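Week 3: Still life, ground color and edges
Instructor: Vasanthi Fakir

Read the Gamage essay before class. Bring one sheet of 300 gsm paper and a soft pencil.

A ground is the color laid down before the painting starts. A mid-brown ground lets you judge lights and darks from the first stroke. On white paper almost everything looks too dark at first.

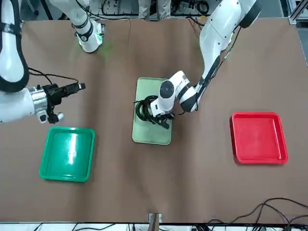
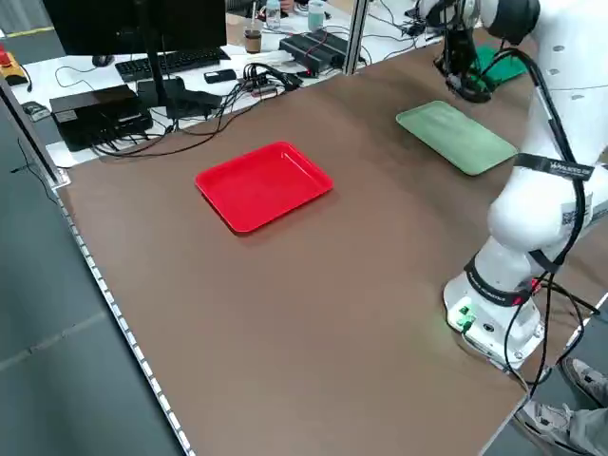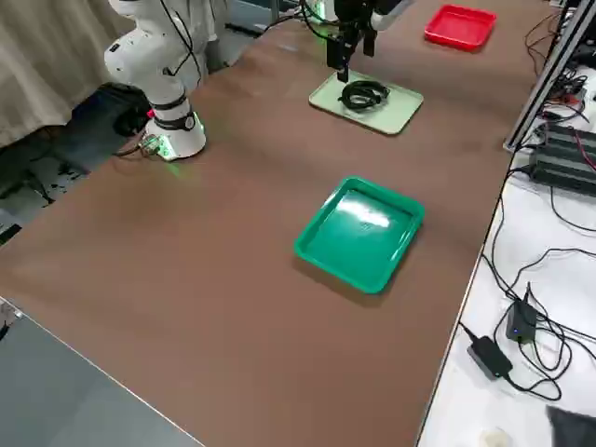
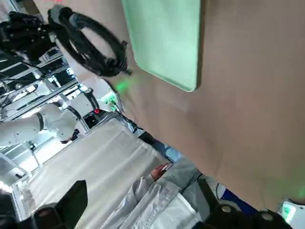
Fig. 3. Green against brown, seen most clearly in the first, second and third views.

Edges come next. A hard edge pulls the eye forward, a soft edge lets it pass. Squint and mark the three hardest edges before drawing anything else.

Homework – one study, 20 minutes, no erasing. Hand in to Kenji Haverford, room 416.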